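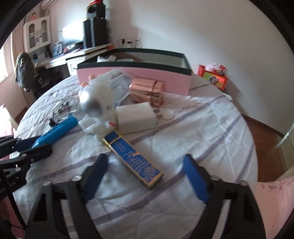
By M. Jacobs
Published January 29, 2021 | Opinion | Household textiles

Thread count should come off the packet

The number printed largest on a packet of bed linen is the thread count. It is the number shoppers compare, and the one that shop staff are trained to quote. It is also among the least useful figures a manufacturer could supply. I would like to see it removed from the front of the packet and replaced by three or four measurements that describe how the cloth will behave over several years of use.

Thread count is the number of warp threads plus the number of weft threads in a unit area of cloth. As a laboratory measurement there is nothing wrong with it. A weaver needs it, along with the yarn size, to set up a loom. The trouble starts when one half of the pair is printed and the other is left out. A count without a yarn size gives no weight, no cover and no strength. Two sheets with the same count may differ a good deal in the hand and a good deal more after two years of washing.

There is also the matter of plied yarn. A yarn made of two thinner strands twisted together is one thread as far as the loom is concerned. Some sellers count each strand separately, which doubles the figure without adding a single pick to the cloth. The buyer cannot check this in the shop. Checking it at home requires a counting glass, a pin and a willingness to pull the hem apart.

I spent eight years in the linen room of a laundry in Purnstead, where the stock came from whichever supplier had been cheapest that quarter. We kept a ledger of withdrawals. Every sheet taken out of service was entered with its batch, its construction and the reason. By the time I left, the ledger ran to 1641 entries. Thread count was recorded for each batch and I never found a use for it. The reasons for withdrawal were these, in falling order: thinning along the centre line, tearing at the hem, shrinkage beyond the mattress size, staining, and colour loss. The first three follow from fibre length, yarn twist, weave and finishing. None of those appeared on the packet.

Take shrinkage. Cotton cloth is held under tension while it is woven and finished, and it relaxes in the first few washes. A finisher can take most of this out by compressing the cloth before it is cut. That step costs money and adds nothing to the look of the product on the shelf, so it is often shortened. The result is a fitted sheet that fits when bought and pulls off the corners by August. A residual shrinkage figure, given separately for length and width after a stated number of washes at a stated temperature, would let the buyer see this beforehand. Mills measure it already. It is passed to trade buyers on request and withheld from everybody else.

Weight is simpler still. Grams per square metre can be found with a cutter and a scale. A household that dries its linen indoors will generally be better off with a lighter cloth, and one that wants a sheet to lie flat without ironing may prefer a heavier one. Either can choose properly if the weight is printed. Towels have been sold by weight for years and shoppers seem to cope.

Then there is fibre length. Long staple cotton makes a yarn with fewer loose ends, and loose ends are what roll up into pills. The words used on packets at present – luxury, hotel, premium – have no defined meaning. Crop names are somewhat better, but a named cotton may be blended and the proportion is not always given. An average staple length in millimetres would be dull to read and difficult to fudge.

The usual objection is that shoppers do not want technical data. I heard it most recently from Drirkow, a wholesaler whose Mateo range carries a thread count in figures taller than the brand name. Their view was that one number sells and four numbers confuse. I accept that one number sells. It does so because the trade has spent decades teaching people that higher is better, and what has been taught can be replaced. People buying paint read coverage and drying time. People buying light bulbs have learnt to read lumens, after a lifetime of watts. Bed linen is no harder.

A second objection is cost. Testing a batch for weight, shrinkage and tensile strength is routine mill work, and the results are on file before the cloth is shipped. Printing them requires a new packet, and packets are redesigned constantly in any case. The real cost falls on sellers whose cloth would not look good beside its neighbour. I have limited sympathy.

A third objection deserves more attention, and it is that published figures invite gaming. A mill could weigh down a thin cloth with starch or filler, and it would pass on the shelf and go limp at the first wash. The answer is to measure after washing, not before, and to state the method. I would put the test at 90 degrees for white cotton sold as boil-proof, and at the care label temperature for everything else. Tensile strength should be given twice, as new and after 80 wash cycles. The drop between the two figures would tell a buyer more than any claim on the front of the box.

I would not ban thread count. It can go on the back, in the same size of type as the fibre content, with the yarn size beside it and the strands of a plied yarn counted as one thread. Placed there it becomes what it was to begin with – a weaving specification, of interest to people who weave.

Until the packets change, the practical course is to ask the shop for the weight and the residual shrinkage. Most will not have them. Some will write to the supplier, and a supplier who receives enough such letters may start to print the answers. Failing that, buy one sheet, wash it five times, measure it against the mattress, and only then buy the second.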